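Keeping dark clothes dark

Wash navy and black separately from lights, inside out, in cold water. Close every zipper first. Half a cap of detergent is enough for a small load.
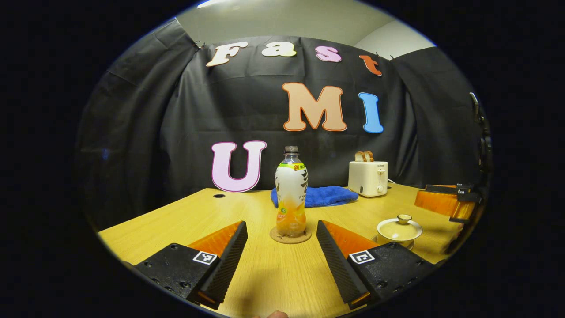
Light wood tabletop

Lay knits flat on a towel and pull the hems straight while they are damp. Turn them over after 3 hours. Cotton shirts can hang, but keep them out of the sun.

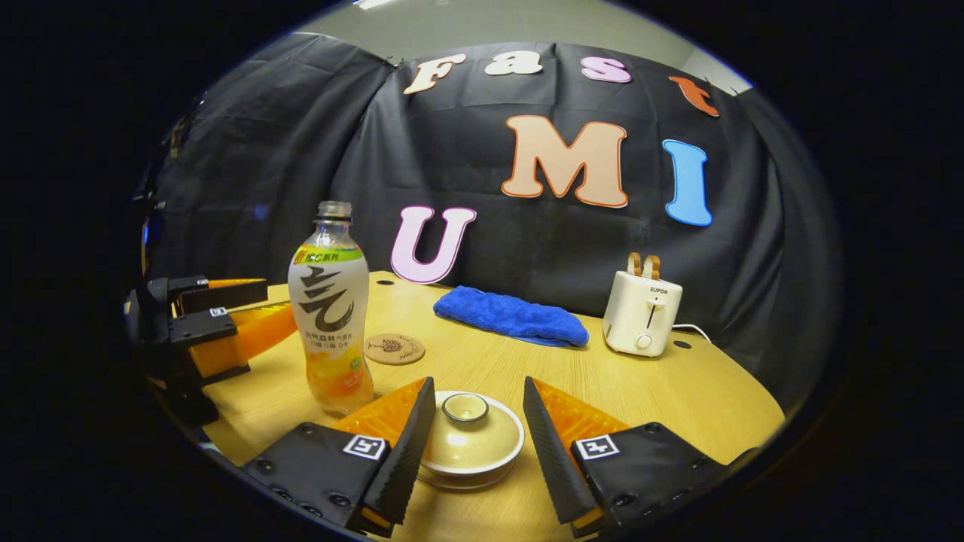
Linen needs ironing before it is fully dry. Use a pressing cloth on dark colors or the seams go shiny. Deodorant marks come off with a dry nylon stocking.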